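Okay, I promised several of you a report on the open day at Pumden, so get comfortable, because I have never in my life written a short thread and I am not going to start on a Saturday night with tea in my hand.

Some background for the newer people here. Pumden is a small robotics outfit that works on arms for ordinary kitchens, the kind with a toaster in the corner and not enough counter. Twice a year they let the public in. I have been trying to go since the spring before last and something always came up (a cold, a wedding, the car).

This time I brought my neighbor Lucienne Courtois, who is 81 and used to run a school cafeteria, and who has stronger opinions about kitchen layout than anyone I know. I could not have picked better company. She had her coat off and a question ready before we were through the door.

You start with a short talk. Sherif Kabbaj gave ours and he was lovely, very patient, a little hoarse because he had been at it since morning. He talked mostly about picking things up, which I had assumed was the solved part. It is very much not the solved part!

The way he put it: a factory arm gets the same part in the same place all day long. In a kitchen the plate is somewhere new every time, the towel has moved, and somebody has left the tea out. So they practice in a kitchen with stuff in it, and they keep shifting the stuff.

They practice with toy food a lot, fruit and vegetables mostly. Lucienne approved of this strongly. She said she had trained enough teenagers on real tomatoes to know what the alternative looks like on a floor.

Each small task gets repeated 200 times before they will even talk about whether it's going well. Take one thing from a plate, put it on the board, reset, again. Sherif said the resetting is done by people and it is the dullest job in the building, and they take turns at it, him included.

I asked what a good day looks like. He said a good day is when the arm misses in a new way. I wrote that on the back of my parking ticket and I have been thinking about it ever since, mostly in connection with my own cooking.

Then we went through to the kitchen itself, in groups, and I got my phone out.

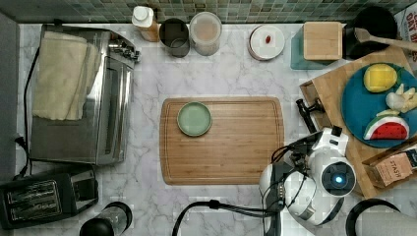 Same kitchen both times, toy fruit on the blue plate: 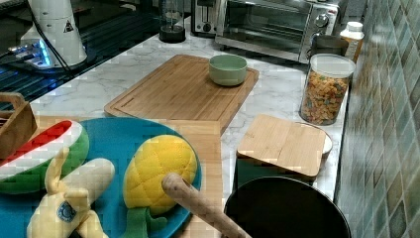

Impi Peltonen asked me under the last post whether it wasn't all terribly slow, and whether a person wouldn't have the table cleared and the dishes done in the time it takes one of these to make up its mind about a lemon.

Yes, Impi, it is slow! I won't pretend otherwise. Lucienne said so too, out loud, in her cafeteria voice, and the young woman at the controls laughed and agreed with her. They keep the speed down on purpose when visitors are in the room, and they don't go a great deal faster when we've all gone home either.

But slow bothered me much less than I expected. I kept thinking of my dad after his stroke, when getting a bowl from one side of the counter to the other was a project for the whole afternoon. He would not have minded waiting for an arm. He minded waiting for me, because he could tell I was waiting too.

I said some of this to Sherif afterward and he told me they get letters along those lines. Families, mainly. He was careful about it and made no promises, and he said more than once that what they have is a research setup and that you can't buy it. I appreciated that. I have been to demonstrations where they practically had the order form out.

Someone in our group wanted to know what happens if you put your hand in the way. Answer: there's a stop button, a person sits beside it the whole time, and please don't put your hand in the way. There was a strip of tape on the floor for us to stand behind. Lucienne's toes were over it for most of the visit.

Oh, and the tape brings me to my one complaint, which is that if you are short you should get to the front early. I'm five foot one and I spent the first few minutes studying a very nice backpack. A tall man finally noticed and swapped with me, so thank you, tall man, if you're on here.

Practical stuff for those who asked. It's free, but you do have to sign up, and there were 37 of us in the afternoon group, which felt like plenty for the space. The 3 o'clock slot is the one I'd choose again. Parking is behind the building and the machine only takes coins.

There's coffee in the hallway and a table of leaflets. The one on how grippers are made was over my head by the second paragraph, but I've kept it for my nephew. If anybody local would like it after him, say so and I'll drop it in the mail.

Lucienne talked the whole drive home. She thinks the toaster is in the wrong place. She thinks the arm should learn to wipe down before it learns anything else, and she has asked me to help her write to them about it, so that's our Tuesday taken care of.

The next open day is in April and sign-up goes through their newsletter. I'll post here when I see it. Gudrun, I know you wanted to bring the twins, so I asked for you: kids are welcome as long as they can stay behind the tape, and apparently they do better at it than Lucienne.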